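About Howells

Howells is a cooking school on the second floor of the old Uswood feed store, up the stairs with the green railing. We teach home cooks. Some have never boiled an egg, some have been making dinner for a family of six since before we were born, and we love having both at the same table!

How we got going

The school began as a Saturday soup class in a borrowed church kitchen, with 3 students and one decent knife. All three came back the next week and brought friends (and their own knives, thank goodness). By that February we had a waiting list, so we signed a lease, scrubbed the floors and put in real stoves. The name comes from Howells Lane, the street the church kitchen was on.

What we teach

Everyday food, mostly. Bread, beans, roast chicken, pie crust, what to do with a pile of squash in September. Our longest-running course is First Kitchen, eight evenings that start with holding a knife and finish with a full dinner you cook and eat together. People get nervous before that last night and then they don't want to go home – it's our favorite night of the term.

We also run Sunday baking mornings, a knife sharpening hour, and a preserving weekend when the Useck Valley tomatoes come in. Last season the preserving crowd filled 681 jars, and the whole building smelled of vinegar until Thanksgiving.

Classes are small on purpose. Everybody gets a burner, everybody gets their hands dirty, and the teacher has time to come over and taste your sauce. You don't need to bring anything except an apron and a container for leftovers. Please do bring the container!

Where the food comes from

We buy as much as we can from farms along the Useck River. Eggs, greens and potatoes come most of the year, apples from late summer on. Flour is milled across the county line at Ato Mill, and it makes a wonderful, slightly nutty loaf. In the lean months we shop at the same supermarket you do, and we'll happily tell you which canned tomatoes we like.

Setting the table

Every class ends with a sit-down meal, and we think the table deserves a little fun. Most of our dishes are thrift store finds, and we've given up on matching sets. Dotted plates, gold spoons, whichever mug is closest – it all goes out, and dinner feels like a party even when it's lentils. 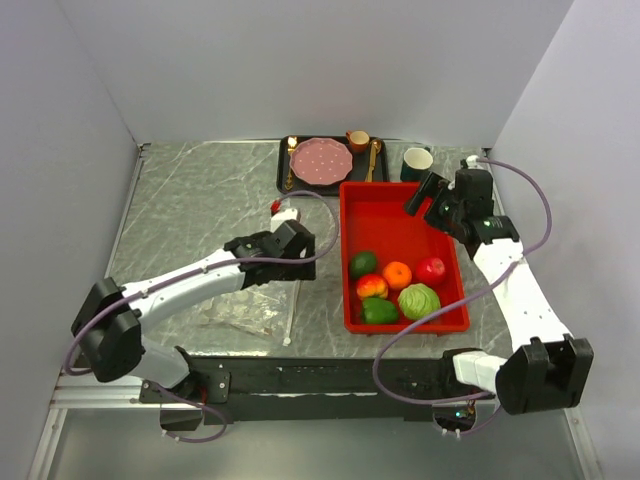

Finding us

We're at 3070 Mill Street, Uswood, above the hardware shop. Parking is free behind the building after five, and there's an elevator by the back door. The office is open weekday afternoons, so stop in, ask about classes and see what's on the stove.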